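Fundmont Tea Service Trials

The Fundmont tea service trials are a series of informal comparisons of parallel grippers on small tabletop robot arms, run at the Fundmont workshop and written up under the project name Trarik. The trials use a small tea set, teapot and cups with saucers, as a fixed set of test objects. They are cited fairly often in hobby and teaching circles as evidence that low-cost arms can handle household items. How much they show is disputed, and most of the published claims rest on a small number of runs.

Background

Trarik began as a comparison of two finger designs, the Sugiyama finger and the Flirkadier finger, on the same arm. The Sugiyama finger is narrow and stiff. The Flirkadier finger is wider and has a soft inner face, which its makers say makes up for errors of a few millimeters in the position of the wrist. The claim has been repeated in many summaries of the project, usually without the conditions attached to it. In the original notes it applies to approaches from straight above, at low speed, on objects with upright walls.

The camera is carried on the wrist and moves with the gripper. This arrangement is cheap and keeps the fingertips in view during most of the approach, but the view is poorest at the moment of contact, when the object is partly hidden by the hand itself. The notes call this a minor issue. Later readers have been less sure.

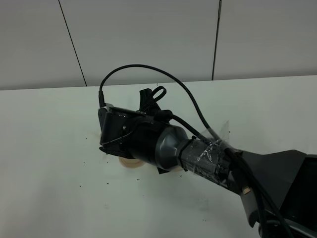 Anyone who has run a wrist camera for more than an afternoon will ask about the cable first, wrote a reader using the name benchrat on the project's discussion page, adding that a cable tugging on its connector can shift the camera enough to spoil a calibration, and that the write-up gives one calibration for the whole series. The project's answer was that the camera had been checked at the start of each session. No figures for those checks were released.

Test procedure

Each finger design was given 100 attempts, divided among four tasks: gripping a cup by its wall, gripping a cup by its handle, gripping the teapot by its handle, and reaching into the open teapot. A run counted as a success if the object left the table and was held for 7 seconds. Breakage was recorded separately. For the reaching task there was no lift, and success meant entering and leaving the opening without moving the pot, a much looser standard than the other three. The totals nevertheless add all four tasks together.

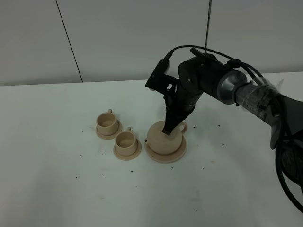

Gripper fingers in the open top of the teapot during the trials.

The order of the tasks was not shuffled. All the cup runs came first, so any wear on the fingers or drift in the camera would count against the teapot. It is also unclear how objects were put back between attempts. A cup returned to the same spot with its handle at the same angle is a far easier target than one set down at random, and a controller that replays a stored path can score well on it with no help from the camera at all.

Results and criticism

The Flirkadier finger was reported to fail 17 times and the Sugiyama finger somewhat more often. The project presented this as a clear win for the softer design. Critics have pointed out that most of the gap comes from one task, the cup handle, and that the other three are close to even.
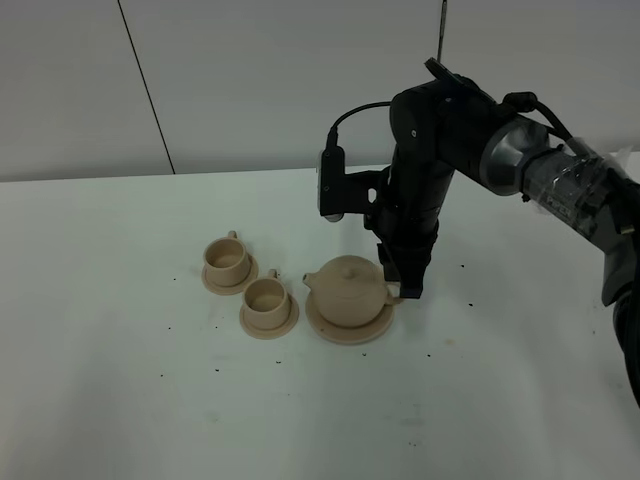
Handle grasps are the weakest part of the series, and also the part most often quoted. The finger must pass beside the body of the object, stop short of the saucer, and close on a small curved piece with little room on either side. In the teapot runs the saucer is the larger difficulty, as it is wider than the pot and has a raised rim. With the fingers lowered by the handle, their tips are just above the table at that rim, and a small error in height could mean touching it. Contact with the saucer was not scored, so a run that scraped the rim and still lifted the pot counts the same as a clean one – a choice that favors whichever finger is more forgiving of bumps.

A second round, with over 600 attempts and a different controller, was announced but has been published only as a table of averages. The averages are better for both fingers. Without the separate runs it is not possible to say whether the fingers, the controller or plain practice in placing the objects made the difference.

Use by others

Several teaching labs have copied the four tasks, generally with their own cups. Their scores vary widely and are not comparable with the Fundmont numbers, although they are sometimes printed in the same chart.

See also: parallel gripper; wrist-mounted camera; repeatability; hand-eye calibration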